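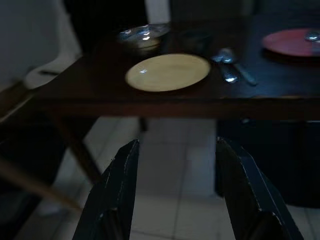
FOR IMMEDIATE RELEASE

Ullport Robotics Club Is Taking a Table-Clearing Robot to the Verketti Student Challenge

ULLPORT, Nov 17, 2021 - Hi! I'm the co-captain of the Ullport High School Robotics Club, and I got picked to write our press release because I missed the meeting where we decided who would write it. So if you're a newspaper or a radio station or just somebody's grandparent who found this on the school website, welcome, and please keep reading, because we're in the finals.

The finals are for the Verketti Student Challenge, a competition for high school teams who want to get a robot to do a normal household job. Each team picks its own job. There's a team doing socks and a team doing houseplants, and we picked clearing the table after dinner. Plates, bowls, cups, spoons, all of it, off the table and into a bin, with no human touching anything once the clock starts.

Our robot is called Olo. Olo is one arm on a rolling base, with a two-finger gripper on the end and a little camera at the wrist so it can look at whatever it's trying to pick up. The fingers are dark and a little scuffed by now, and I'm kind of proud of that. We started in August with a pile of parts and a borrowed cart, and most of us had never programmed anything bigger than a line follower (you know, the little car that drives along a strip of tape). I still remember the first time Olo closed its fingers on a cup and lifted it. It went up maybe the width of my hand and we screamed so loud that the choir room next door sent someone over.

Since then it's been dishes, dishes, dishes. We do our practice runs at a regular dark wood table with regular chairs pushed around it, and we set it the way a family would leave it, which means badly. Spoons on top of plates. Spoons on top of other spoons. A glass bowl hanging out behind everything. The rules say the judges get to set the table however they want on the day, so there's no point in practicing with everything lined up nicely.

People always ask what the hardest thing is and they always guess the glass. Glass is bad, I'll give them that! The camera sees right through it and gets confused by the shiny spots, and we spent two full weeks on one bowl. But my vote goes to spoons. A spoon lying flat on a table is so thin that the gripper has almost nothing to get hold of, and if the fingers come down a tiny bit too far they bump the wood and the arm stops to protect itself. If they don't come down far enough they close on air. And if two spoons overlap, Olo used to treat them as one very weird spoon and try to grab it in the middle.

Our fix was to have Olo go for the handle and tip the spoon up before squeezing. One of our ninth graders came up with it after watching her little brother eat cereal. She's going to be so mad if I don't mention that it took the rest of us a whole afternoon to agree to try it, so there, I mentioned it.

Plates are their own thing. Olo can't get its fingers around a whole plate, so it pinches the rim, and a plate held by the rim wants to droop. We ended up slowing the lift way down and adding rubber pads to the fingers for plate runs. If there's a spoon sitting on the plate, the spoon has to come off first, which sounds obvious, but we had to teach it that order and we taught it the loud way. (Sorry again, choir.)

We also run some of our practice with the lights low. The finals are in a big hall and we have no idea what the lighting will be like, and last year's teams told us their cameras had a terrible time when the hall turned out dimmer than their classrooms. In low light Olo does fine with pale plates and has a rough time with dark cups on a dark table. We're still working on that one. If you have ideas, email us, I mean it.

As of this week Olo has done 230 full practice runs. A run counts as clean if everything ends up in the bin and nothing gets dropped, and our best streak so far is 13 clean runs in a row. We'd like a longer one before we get on the bus. The scoring goes up to 100 points, with points off for drops, for touching the chairs, and for going over time. Going over time is our specialty right now. Olo is careful, and careful is slow, and half the club wants to speed up the arm while the other half wants to leave it alone. I'm on the leave-it-alone side. We vote next week.

A huge thank-you goes to Softić Hardware on the main street, who gave us $800 for the gripper motors and also let us dig through the returns shelf for brackets. We would not have a gripper without them. We'd have an arm with a stump. Thank you also to everyone whose parents let us take dishes out of their kitchens, and to our two faculty advisors, who have stayed past dinner more times than they signed up for.

Before the finals we're having an open practice in the school cafeteria, and everybody in Ullport is invited. You can set the table yourself and see if you can stump Olo. Bring a dish you don't care too much about. Kids are welcome, but there's a taped line on the floor around the robot and we need everyone to stay behind it while the arm is moving, grown-ups too. There will be brownies. The day and time will go up on the club page as soon as the cafeteria confirms.

For reporters: you're welcome to come film or take pictures at any after-school practice. Please check in at the front office first, and let us know ahead of time so we can have Olo charged. Students can talk about the mechanical side, the programming, or what it's like to wash the same yellow plate every day for three months.

About the club: The Ullport High School Robotics Club is open to all students in grades nine through twelve, with no experience needed and no tryouts. We meet after school in the old shop room, and new members can join any time, including right before finals, when we could really use somebody to sort screws.

Media contact: Ullport High School Robotics Club, care of the school's front office.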